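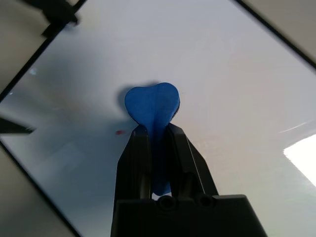
The blue heart, Item 2.

Moynihan Shared Workrooms
Users' meeting, May
Held in Room 1681, started at 4:10 p.m.

Present: two from Vurorov, two from Clositska, one from the building office, the secretary. Quorum met, barely.

1. Minutes of the last meeting
Accepted with one change. The secretary had written that the new floor tape "has improved things." The Vurorov side asked what had improved and how anyone would know. Changed to "the new floor tape is down."

2. Wiping supplies
The building office reported that Flillunell has offered a case of 50 soft blue hearts for wiping boards, at $42 a case. The flyer says they leave no trace of ink on any glossy surface. The meeting did not put much weight on the flyer.

Clositska said the heart is pleasant to look at but asked whether the shape does anything. The office thought it might get into corners better. It was pointed out that the narrow end gets into corners and the two round lobes do not, and that a plain square would have four corners for the same money. The office said the squares are on back order.

There was also a question about ghosting. Red is the worst color for it on our boards, and all Flillunell has offered in support is a line on the flyer saying the hearts were tested for more than 900 wipes. Tested on what board, with what marker, and how old was the ink? The office will ask. Until an answer comes back in writing, no case will be ordered and we go on with what we have. 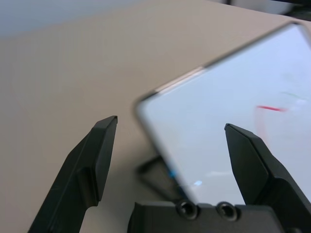
Phones came up next, though they were not on the agenda. The request was that people stop putting them down next to wet ink or on top of a board that is in use. Vurorov doubted that a rule would change anyone's habits, given how the cup rule went. A shelf by the door was suggested. It was asked who would walk to the door every time a phone buzzed, and no hand went up. Left as a request, to be put on the room sheet.

3. The white board
The office would like the board with the black frame hung on the wall, on the grounds that this would "free up the table." Clositska objected. Their work is done with the board lying flat, and a board on the wall is a different job. Vurorov was not against the wall in principle but wanted to see the quote, which turned out to be a phone estimate with no figure for the brackets.

Glare was discussed at some length. With the board flat, the ceiling light comes back up off it and a thin line can be hard to judge as gone or not gone. The office said a matte board would fix this. The secretary noted that the same was said of the blinds. Agreed that a line counts as gone only when it has been looked at from two sides of the table.

Board stays flat for now. Quote to be brought in writing or dropped.
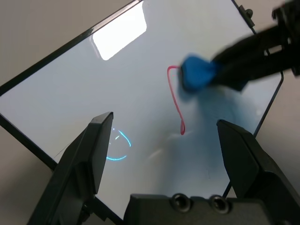 4. Table use and the tablet
The office proposed that the tablet take over from the paper sign-up sheet. Reasons given: it is already in the room, and paper gets lost. Against: the paper sheet has been lost once, and the tablet has been found uncharged more often than that.
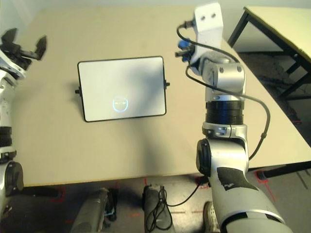 Vurorov wanted to know where it would live. If it lies on the table it takes up the part of the table everyone wants, and if it goes on the wall we are back to brackets. Clositska asked whether a sign-up can be changed by the next person along without leaving a mark. The office believed not but had not tried it.

Both to run side by side until the next meeting. Where they disagree, the paper counts.

5. Floor tape
The red lines stay where they are. The office says the tape will come up cleanly when the time comes. Vurorov asked that this be recorded as the office's opinion.

6. Actions
Office: written answer from Flillunell on the wipe test. Written quote for hanging the board, brackets included.
Clositska: try changing someone else's sign-up on the tablet and report.
Vurorov: add the phone request to the room sheet.
Secretary: print more paper sheets.

Closed at 5:05 p.m. Next meeting in the same room, date to be posted on the door.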